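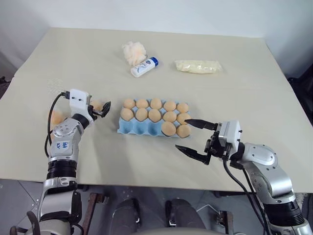 Who Remembers the Dentist? Shared Calendars and the People Who Fill Them In

Family and Consumer Studies, Stinden College
Final project report

Background

Every family we know owns a calendar. Most own several, and they disagree. There is one on the fridge from a bank or a tire shop, one on each adult's phone, and one inside the head of a single person who is usually tired. Our project set out to look at how that last calendar gets out of the head and onto something the rest of the family can read.

We chose the topic after our first idea (sleep habits of toddlers) was turned down for needing toddlers. Calendars were easier to get permission for, and they stay where you leave them.

The course reading has plenty to say about housework and rather less about the work of knowing what housework there is. Buying a birthday present takes an hour. Knowing that there is a birthday, that the child in question already has the dinosaur one, and that the party is at the far swimming pool takes much longer, and it leaves no trace. A calendar is one of the few places where some of it gets written down.

What we did

We recruited 34 households with at least one child living at home. Most came through a notice at the Grønli community center, where it hung between an ad for piano lessons and a very detailed complaint about parking. The rest were people those people knew. This is called snowball sampling in the textbook and asking around everywhere else.

Each household kept using whatever calendar it already had for 7 weeks. We asked them to add one thing: the initials of whoever wrote each entry. At the end we were allowed to copy the entries from one week of the family's choosing, with names removed. That gave us 355 entries. We then sorted them by type (health, school, sports, social, car, "other") and by who had written them.

Half of our households used paper. The most common paper product was the Takeck wall planner, which has a column for every family member and a narrow one at the end that nobody in our sample could explain. Several families had given it to the dog. Among those who used an app, Flernico was the favorite, mainly for its colors. Each person gets one, and we heard about more than one long argument over who got green. 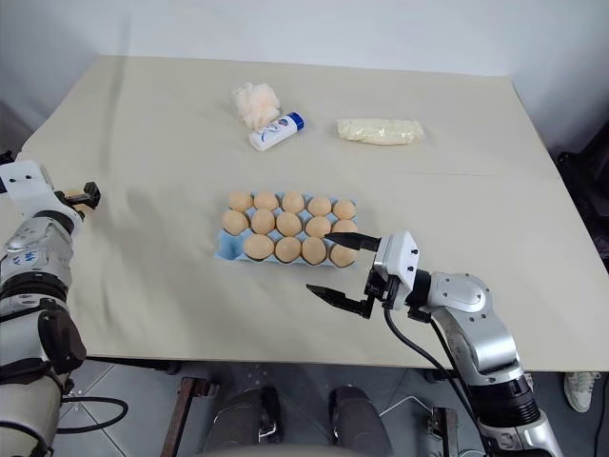 Sorting took far more time than we had planned. An entry like "Swim?? ask K" looks simple until you have to put it in a column. Is it sports? Is it social? Is the question mark about the swimming or about K? Two of us sorted everything separately and compared results, and the "other" category was where we mostly disagreed. We ended up writing a rule that anything involving a costume counts as school. It held up well.

Results

In most households, one adult had written the large majority of the entries. We expected this, and so did every person we told about the project, several of whom laughed before we finished the sentence. It was usually the mother, though there were households where it was the father, and one where it was a grandmother who lived across town and kept the whole thing up to date by phone.

What we did not expect was how little the type of calendar mattered. We had assumed that apps would spread the work out, because anyone can add an entry from anywhere. In practice the person who had filled in the paper calendar went on to fill in the app. The others now received notifications about it, which they described as helpful, and which they mostly swiped away.

Car entries were the exception. Inspections, tire changes and oil changes were more likely than any other type to be written by the adult who otherwise wrote nothing. We do not have a theory about this that we would be comfortable printing.

Children wrote more than we had guessed. Their entries were short, firm and often about food. One calendar had "PANCAKES" across an entire weekend. Teenagers wrote almost nothing, but in interviews they could recite the week's schedule from memory when it involved a ride they needed.

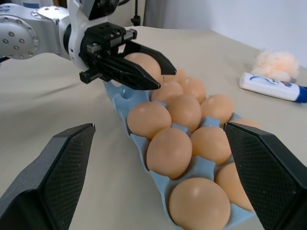

Report by the Calendar Group, Stinden College
Sat 13 February

Interviews

We followed up with a short interview in the households that agreed to one. The main question was what happens when the calendar keeper is away. Answers fell between "we manage fine" and a long silence. One father told us that everything had gone smoothly during his wife's work trip, and then his daughter reminded him about the recorder concert.

Several keepers said they had tried to hand over the job. The usual method was to announce it at dinner. The usual result was a good week, then a patchy one, then a missed orthodontist appointment with a fee attached, after which the keeper took the job back. A few had better luck handing over one whole area, such as all sports or everything to do with one child. In those homes the new person got the emails from the coach or the school directly. We think the emails are the important part. If the message still lands with the old keeper, then the old keeper still has to remember to pass it on, and all that has moved is the typing.

We also asked if the calendar caused fights. Most people said no. Then they told us about the fights. These were seldom over what was on it. They were over things one person believed they had said out loud, in the kitchen, while the other was looking for a shoe.

Problems with the study

Our sample is small and came mostly from one notice board. People who volunteer for a calendar study probably like calendars. Asking for initials may also have changed what people did, and one participant admitted to adding three entries in a row because the page looked bad for him. We left them in.

Letting families choose their own week was a mistake. It seemed polite at the time. We suspect we were given the tidy ones.

We also have no record of anything that was remembered but never written down, and going by the interviews, there is a lot of it. A diary kept by each adult would get closer, though we can already guess who would fill it in.

What we would do next

The next group could repeat the study in July, when school is out and the regular schedule falls apart into camps, visitors and rides to the lake. We would also like to see what happens if school messages go to both parents by default. The school office we asked said this was already possible. There is a box to check on the form, and the form goes home in the backpack.

The sorting rules and the blank consent form are kept with the department office. The costume rule is on the second page.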